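Small kitchens, big rows

Ottavio Gentile has moved house four times and says he'll never again buy a kitchen off a floor plan. Fair enough. The last one, a flat in Wallivness, looked huge on paper. Then the boxes came in. Nowhere for the bread. Nowhere for the bin, either, so it lived in the hall until December and everybody kicked it.

Small kitchens are back, mostly because small flats are. And people who've had one for years have opinions. Strong ones.

First, the worktop. Keep it clear, they all say, and then you visit and there's a kettle, a toaster, post, a phone charging, half a lemon. Gentile's rule is one thing out at a time. He breaks it daily. His neighbours the Jacobs family went the other way and screwed a shelf under the wall units, 32 centimetres deep, for everything that used to drift. Looks a bit like a shop. Works, though.

Second, drying up. The great divide. Rack on the side or rack in the sink? In the sink saves space, no puddles on the worktop, but then where do you fill a pan. Mrs Jacobs takes hers out every night and stands it in the bath. Her husband thinks this is madness and has said so for more than 40 years, in three different houses.

Third, doors. Nothing ruins a galley kitchen like an oven door and a cupboard door that want the same bit of air. Measure with them open. Then measure again with a person standing there, prefereably a cross one holding a tray.

Money next. Brultetti, the fitters on Olier Road, quoted Gentile for a full refit and he went home and had a lie down. In the end he bought new handles and a strip light. 111 pounds the lot, and he did the handles himself over two evenings, one of them crooked. It's still crooked.

Would he go bigger, given the chance? Long pause. Probably not, he says, you only fill it. His sister has an island and there's a printer on it.

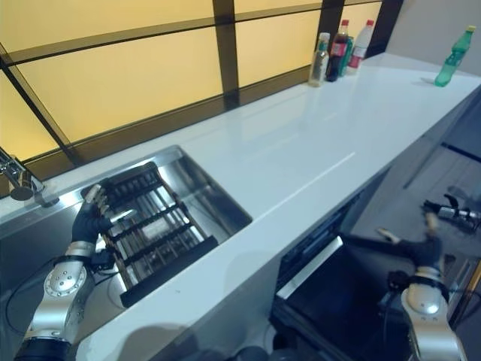
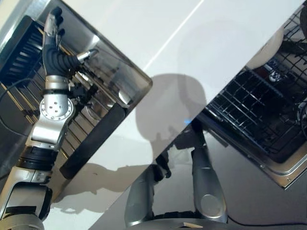 Top: black-barred rack in a steel sink, white worktop. Bottom: stainless steel door, long black handle.

Got a kitchen the size of a wardobe? Write in and tell us where you keep the bread.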